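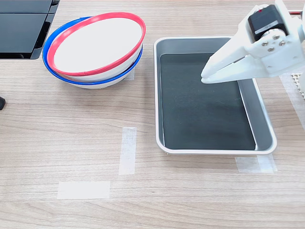

Esperanza Escobar wrote:

> I don't think we should go back to disposables for the Birkinham supper. I know washing up was a pain last May, but we paid for more than 100 paper bowls the year before and half of them went soft before people got to the table. If we use real ones, can somebody tell me how many we own and where they are? Last I heard, part of the set was at Gurwood and the rest was in Cadi's garage.
>
> Also, who is doing the soup? I can't do it again this year. I will bring bread.
>
> Esperanza

Esperanza, I agree on the disposables. Answers below, and then a few things for everyone else on the list.

The dishes are all at Gurwood now. Cadi Sayce brought her boxes over two weeks ago and they are on the bottom shelf in the hall closet, behind the folding chairs. I have not gone through every box. The bowls with the colored rims stack fine in any order, so please don't spend time sorting them by color when you put them away. Last year that held us up at the end of the night. What does matter is that they go back dry. One of the boxes had a damp bottom and I had to replace it.

Soup: Thảo Ông has offered to make two pots, one with chicken and one without. She needs to borrow a second burner. The one we used before belonged to the Kerkholm people and they have asked for it back, so if you have one that runs on a regular outlet, write to her directly. Please don't bring a gas one. The hall won't allow it indoors.

Washing up: the sink on the left drains slowly. Use the right one for washing and the left for rinsing only. I would like to have people on in pairs, half an hour each, starting when the soup is finished and not after the music. Ysaline Mallet and I will take the first turn. I need names for the other turns.

Money: the hall is the same price as last year. We still have a little left over from the Ahonen sale, enough for the coffee and the deposit. I would keep the ticket price where it is and put a jar by the door - it did better than I expected last time.

Tables: 29 people have said yes so far. That fits in the main room without opening the partition. If it goes much higher we will have to open it, and then somebody has to move the piano, and I would like to know before the night itself. Please reply even if you told me in person. I lose track.

One more thing. The key is at the front desk at Gurwood until eight. After that you have to call me, and my number is on the old list, not the new one. The new one has two digits switched. I'll send a corrected copy when I get to it.

Genivaldo Paiva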